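Endness Project Gallery: Teaching the Cloth Task
Posted 21st July

We have been recording demonstrations for the cloth handling task at the Seltness workshop since May. Each demonstration is one person driving the arm through one attempt, start to finish, while the wrist camera and the joint positions are logged together. The operator works from a Cuypers hand controller with a trigger for the fingers. Nothing is scripted. If the operator hesitates, the hesitation goes into the log as well.

The target for this round was 400 usable demonstrations. We stopped at 410, as the last session ran over and we saw no reason to throw those away. The pictures on this page come from the wrist camera, so the fingers are always coming in from the bottom corners. That is also the view the operators had on the monitor most of the time.

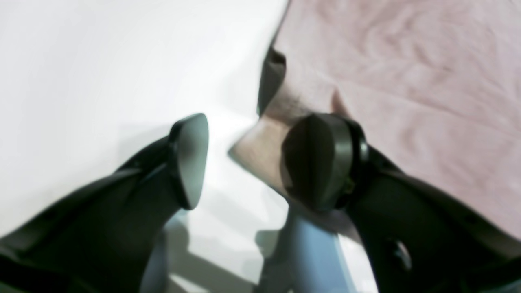 Right pad against a soft tan piece, with pink fabric behind it.

Soft items are harder to drive by remote than they look. There is no force feedback on this controller, so the operator judges the grip by watching how the material folds. New operators tend to squeeze all the way shut every time. We ask them to ease the trigger in and wait for the fabric to bunch before they lift.

We also ask them to open the fingers fully between attempts. It makes the start of each recording easier to find later, when we cut the logs into pieces.
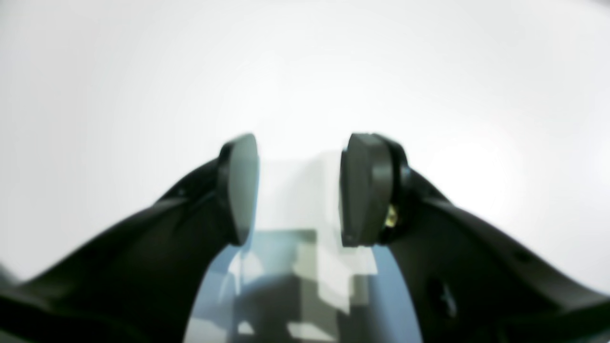

Godelieve Kramer wrote in to say that she would count the pauses between attempts as useful data too, and that her own group got a jumpy policy after trimming every still moment out of the recordings. She suggested keeping 2 seconds on either side of the grasp.

We tried her suggestion on one batch and kept it. The replay is smoother at the point where the arm comes down, and the trimming script got shorter, which suited everyone.

The other change this month was to the way we guide the arm by hand. For the first 5 sessions we pushed the arm around directly with the motors slack -- good for learning the reach, bad for the pictures, because the operator's sleeve kept getting into view. Everything since then has been done from the controller.
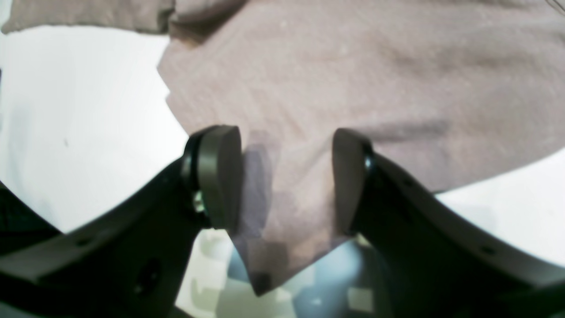
Lifting has its own rule. The operator goes straight up first and only then moves sideways. Dragging the cloth across the surface works often enough to be tempting, but the drags are hard to learn from, and we mark them in the log and leave them out of training.

Logs are stored in Brukska format, one folder per session, with the operator's notes in a text file. The next round will use the same controller and the same camera mount.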